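Home | Articles | Materials and Surfaces | Index | Contact

Table edging

Aug 15, 2022
By Madalena Figueiredo

Table edging is the strip, lip or shaped border that finishes the outer edge of a tabletop. It covers the end grain or core of the top, protects the corners from knocks, and in many cases gives the table much of its character. Edging may be cut from the top itself, glued on as a separate piece, or fitted into a groove. The term is also used for the borders of counters, trays and desks.

Types

A flush edge is level with the surface. It is the most common form on desks and on dining tables, where a raised border would press against the forearm or catch crumbs. A raised edge, also called a gallery or lip, stands above the surface and keeps small objects from rolling off. Raised edges are traditional on tea tables, on tables used aboard ships, and on work tables for sewing and watch repair. A third type, the drop edge, hangs below the top and makes a thin board look thicker than it is.

Solid wood edging, often known as lipping, is usually between 7 and 20 millimeters thick. Thinner strips follow curves more easily, while thicker ones can be rounded or shaped after they have been fixed. Lipping may match the color of the top or contrast with it. Contrasting borders have gone in and out of fashion, and a pale top with a darker, warmer border is a familiar pairing in household furniture.
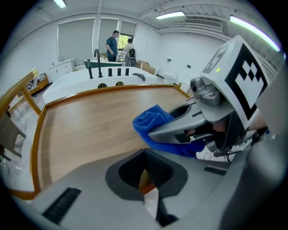 Readers of an earlier version of this article have differed on whether a raised edge belongs on a table meant for daily use. One wrote that after 20 years with a lipped kitchen table she would not choose another, as flour and sugar gathered along the inside corner and had to be brushed out with a dry paintbrush. She added that the same lip had saved a good many pencils from the floor when her children were small.

Making and fitting

Lipping is cut slightly deeper than the board it will cover, glued in place, held with clamps or tape until the glue has set, and then planed or sanded back. Where two strips meet at a corner, they may be mitered, so that each is cut at 45 degrees, or butted, so that one runs past the other. Mitered corners look neater but are more likely to open if the wood shrinks. On a wide top of solid wood, a border fixed firmly across the grain can cause splitting, and makers therefore leave room for movement.

Raised edges need further care. The joint between lip and surface must be sealed against spills, and the inner angle is often softened with a small curve to make wiping easier.

Regional production

The Tesomside workshops supplied edged tables to schools and boarding houses for several decades. Their July price list offered up to 265 combinations of top, border and leg, although most orders were for a few plain patterns. Makers near Bragança worked on a smaller scale and favored chestnut, which was cut locally and darkened with age. The Grimier table, a low model with a raised border on all sides, was sold mainly for card games. Its border was replaced in later years by the Rullex strip, a flexible edging pressed into a groove, which could be changed by the owner without glue.

Care and repair

Edging takes more wear than any other part of a table. Loose lipping should be reglued before dirt enters the joint. Dents in solid wood can often be raised with a damp cloth and a warm iron, provided the fibers are not broken. Missing sections are patched with wood of the same species, with the joint cut at a slant so that it shows less.

See also: Veneer; Miter joint; Tea table; Drop-leaf table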